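Opinion > Software > Manipulation

Print this article
E-mail this article

Put the timeout in the planner, not in the operator's head

By Pilar Gaete
Oct 17, 2019

Most bin-picking software I have read in the past two years handles failure in the same place, at the top. A task script calls perception, perception returns a list of grasp candidates, the planner is asked for a path to the best one, and if the planner returns nothing the script catches the exception and tries the next candidate. When the list runs out, the script prints a message and a person walks over.

My view is that this is the wrong layer, and that the cost of leaving it there is hidden by the way we report results.

Consider what the planner knows when it gives up. It knows how many samples it drew, which of them were rejected, and whether they were rejected for joint limits, self-collision or collision with the scene. If the scene was the cause, it knows which body was hit. All of this is thrown away at the function boundary. The script receives an empty path and a status code, and the status code in the stack we use at Jollham has two values, solved and not solved.

We logged the rejections for a week in October. The change to the code was small: a counter per collision pair, written out when the planning request ended. Over 339 failed requests, the largest group of rejections came from contact between the gripper model and the rim of the place container. The objects in the pile came second. I had assumed the reverse, and had spent a good part of the summer tuning the segmentation of soft toys on that assumption.

The rim was a modelling matter. The container was represented by a convex hull, so that its opening was solid as far as the collision checker was concerned, and Uriel Zepeda had added a special case that disabled checking against it during the last part of the place motion. The special case was correct. It was applied eight centimetres too late. Any approach that came in at a low angle met the hull before the exemption began. The planner reported this faithfully, 12 times a minute in the worst runs, to a caller that did not ask.

Two things follow.

First, a planning request should return a reason. I do not mean a string for a person to read. I mean a structure that the caller can branch on: which pair of bodies, at what share of samples, with what smallest clearance. A caller that knows the container is the obstacle can move to another approach angle. A caller that knows the cause is joint limits can skip all candidates on that side of the pile. Both are cheaper than working down a list sorted by grasp quality, where neighbouring entries tend to fail for the same reason.

Second, the time budget belongs with the planner. At present we give each request two seconds because someone typed a 2 there. A request that has hit the same pair on nearly every sample in its first tenth of a second will rarely recover, and should stop. A request whose rejections are spread over many pairs is in a narrow but open region, and should be given longer. The script cannot make this choice, as it sees only the clock.

Cables are the hard case and I do not want to pass over them. A gripper cable with slack in it is not in the collision model of any system I have worked on. It moves with the arm, it can lie over the container or the objects, and it shows up in the depth image as something to be avoided or, worse, grasped. Macario Maldonado masks it using the forward kinematics and a generous margin, which removes real objects along with it. Reporting reasons would not solve that. It would at least show how often the mask leaves us without candidates, a number we do not have.

The usual objection is overhead. In our build, the counters did not change the median planning time by an amount I could separate from noise. The more serious objection is coupling: once task code branches on collision pairs, it depends on the names in the scene description. I accept this. The dependence exists already, in special cases like the one for the container, and I would sooner have it in an interface that can be tested. 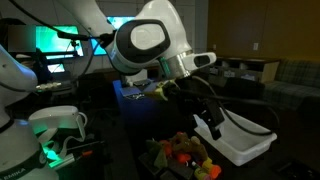 Faustino Camacho replied that the coupling is worse than the essay allows. His group at Sirport tried returning collision pairs and had to withdraw the feature when a renamed link silently turned every branch into the default one. He would return a small fixed set of causes, such as self, fixed scene and movable object, and keep the pair names in the log. On early stopping he agreed, with the reservation that a tenth of a second is too short for a planner that spends most of that time building its first tree.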